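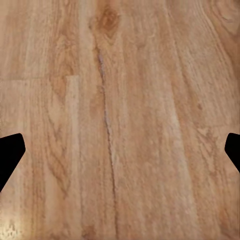
Open day at the Heltville centre: what does the simulated home demonstration involve?

Posted by Omar Sfeir, 29 Mar 2024

Our school wishes to bring 15 students to the next open day. The program lists a household robot demonstration run in simulation. I would be grateful to learn whether visitors may operate the controls, and whether the session suits students with no background in programming.

Rawashdeh Visitor Office

Thank you for your enquiry. The demonstration takes place in a simulated living room with a plank floor, a light blue sectional sofa and a glass-topped coffee table. Two grippers are shown at floor level, and the presenter discusses how tidying tasks are planned. Visitors may take the controls in groups of four — each turn is supervised. No programming knowledge is required. Schools are asked to book by e-mail and to name two accompanying adults.

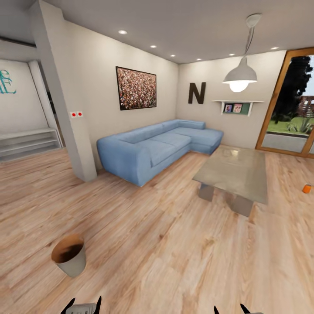 Hélder Guerreiro

We attended in December with a group from Esodthorpe. The talk ran 27 minutes and was pitched well for beginners, although the turns at the controls were short. I would ask for the morning session. Parking is behind the Lutader building.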